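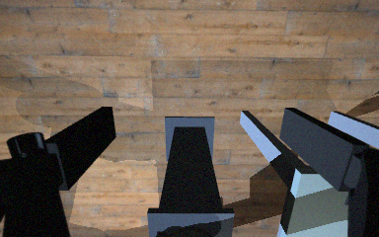 # 第4章 手本を集める

学習する機械について書かれた本の多くは、データがすでに手元にあるところから話を始める。表があり、行があり、各行に観測と行動が並んでいる。読者はその行がどこから来たのかを問わないまま、損失関数の節へ進む。本章ではその順序を逆にしたい。手本がどのように集められ、その過程で何が捨てられたかを知らずに、学習結果の良し悪しを論じることはできないと筆者は考えている。

## 4.1 「十分な数」という言い方

報告書でいちばん目立つ場所に置かれるのは、たいてい件数である。Priner社の研究班が社内向けにまとめた把持課題の報告も例外ではなく、冒頭に「シミュレーション上の手本1,445件」と書かれていた。読み進めると、学習に使われたのは974件だとわかる。残りの471件はどうなったのか。本文には「品質基準を満たさないため除外」とあるだけで、基準そのものは付録にも載っていない。

除外が悪いわけではない。操作者が途中で手を止めた記録や、通信が切れて関節角が欠けた記録を混ぜておく理由は乏しい。問題は、失敗した試行と扱いにくい試行が同じ箱に入れられやすいことである。指先が部品の縁にかかり、二度やり直してから持ち上げた試行は、見た目が悪い。しかし実際の現場で機械が出会うのは、まさにそういう場面だろう。見栄えのよい試行だけを残せば、学習器はやり直し方を一度も見ないまま出荷される。

この班でデータ収集を担当したマルレニ・エナオ（Marleny Henao）は、後日の聞き取りで、除外の判断は三人で分担し、判断の一致を調べたことはなかったと認めている。率直な証言であり、同じことを書かない報告のほうが信用できるとは思えない。

## 4.2 シミュレーションの手本は安いか

シミュレーションを使えば手本は安く集まる、とよく言われる。部品は壊れず、床は掃除しなくてよく、初期配置はボタン一つで戻る。半分は正しい。

残りの半分は、費用が別の場所へ移っているだけである。木目の床に影が幾重にも落ち、左右から黒っぽいグリッパの指が伸びている。こうした画面を前にすると、照明や質感にかけた手間に目を奪われ、物理のほうも同じ程度に作り込まれていると思い込みやすい。だが床板の節がどれほど細かく描かれていても、指と部品の間の摩擦係数については何も教えてくれない。描画と接触計算は別の仕組みであり、片方の出来から他方の出来を推し量る根拠はない。

影についても同じ注意がいる。影が床の明るさを大きく変える画面では、学習器が部品の輪郭と影の輪郭のどちらを手がかりにしているのか、件数を眺めていてもわからない。光源を動かした条件で試して初めて見えてくる。ところが、光源の位置を乱数で振ったと書く報告は多いのに、振った範囲を書く報告は少ない。

操作者の側にも事情がある。画面越しの遠隔操作では奥行きがつかみにくく、手前の指が奥の部品に重なると、接触したかどうかの判断は遅れがちになる。遅れは軌道の中に小さな停止として残る。学習器から見れば、その停止も手本の一部であり、意図のある動作と区別する印はどこにもついていない。

## 4.3 ある反論

エルナン・ウレゴ（Hernán Urrego）は、Wondilixの講習用資料の中で、件数さえ増やせばこうした偏りは平均化されると主張した。筆者はこの見方に賛成しない。平均化が期待できるのは、偏りが操作者や配置ごとにばらばらの向きを持つ場合である。全員が同じ画面、同じ視点、同じ操作器を使っていれば、偏りの向きもそろう。そろった偏りは、何件集めても薄まらない。

彼の資料には、手本を466件から増やしたときに成功率が87パーセントに達したという図がある。この図にも読み方がある。評価に使った初期配置が収集時と同じ生成器から出ているなら、成功率は「見たことのある状況にどれだけ近いか」を測っているにすぎない。図の説明文は、この点に触れていない。

## 4.4 本章で扱うこと

以下の節では、まず操作者への指示文の書き方を取り上げる。「丁寧に掴む」のような曖昧な一語が、軌道の速度分布をどう変えるかを見る。次に、除外基準を収集前に文書化する手順を示し、事後に基準を動かした場合の記録方法を述べる。後半では評価用の配置を収集用から切り離す方法を検討し、最後に実機での手本をどの段階で混ぜるかを論じる。最後の問いについて、筆者は決まった答えを持っていない。

数式は4.7節まで出てこない。先を急ぐ読者も、4.5節の記録用紙だけは自分の課題に合わせて一度埋めてほしい。空欄のまま残った項目が、次の収集で最初に決めるべき事柄になる。

## 予備課題

1. 手近な報告書を一つ選び、収集した件数と学習に使った件数の両方が書かれているか確かめよ。差がある場合は、その理由の記述を抜き出せ。
2. 自分の課題について、「失敗」と「やり直しを含む成功」を分ける基準を200字以内で書け。別の人に同じ記録を渡し、判断が割れた試行を一覧にせよ。
3. 光源の位置だけを変えた評価条件を設計し、ほかに何を固定すべきか述べよ。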